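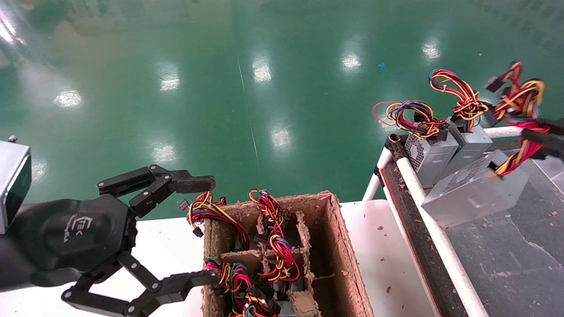
Leonie asks why monks in some countries go out each morning carrying a bowl. Do they not have kitchens?

Some monasteries do have kitchens. In the Theravada branch of Buddhism, however, monks and nuns follow an old set of rules, and one rule says they may eat only food that somebody has given them. They may not buy it, and many do not cook it. The morning walk to receive food is called the alms round.

How it works

The monks leave soon after sunrise and walk in a line, usually barefoot and without talking. They do not ask for anything. People who wish to give wait by the road with rice, fruit or curry and place it in each bowl. The monks may chant a short blessing before they move on.

When they eat

The food must be eaten between dawn and midday. After midday they take no solid food until the next dawn, although water is allowed.

The bowl

An alms bowl is round, with a lid and often a cloth sling for the shoulder. It is one of the few things a monk owns – the robes are another.

Words to know

Alms: food or other gifts given freely.
Pali: the old language in which the rules are written.
Pindapata: the Pali word for the alms round.
Lay person: a follower who is not a monk or nun.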